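So Gasside is getting a sequel. Yes, that Gasside – the one set entirely in a filling station, with the talking pump nobody could agree on. Vestergaard Pictures has confirmed the follow-up is in the works, with Kaj Kárason back to direct. Shooting starts in September.

No title yet. No cast either, altho the studio says "most" of the original faces have been asked. Make of that what you will.

The first movie opened on just 14 screens and then sort of refused to go away. It was still playing when the Stutia festival gave it the audience prize, and the director's cut (all 221 minutes of it) sold out 3 nights running. Some of us stayed awake for two of them.

Kárason says the new script picks up years later, with the station closed and the highway moved. "It's sadder," he told fans at a Q&A. "Also there is a car chase." They want 4000 extras for that one, so maybe brush up on your running.
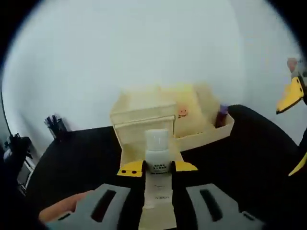
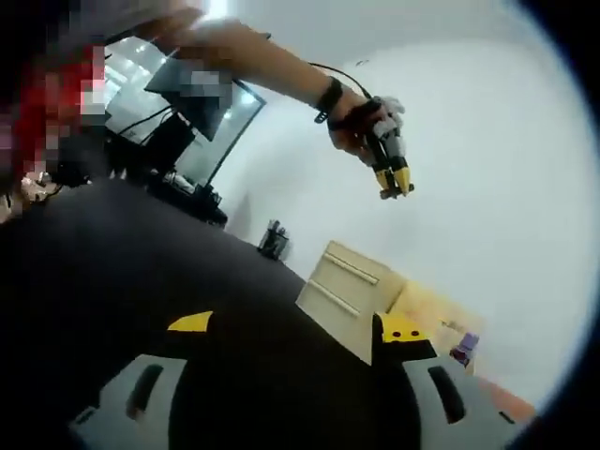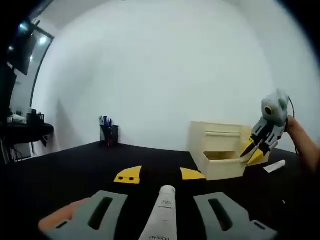
Ornix is handling the US release agian. A teaser could show up before the end of the shoot – the studio wouldn't commit. More when we get it.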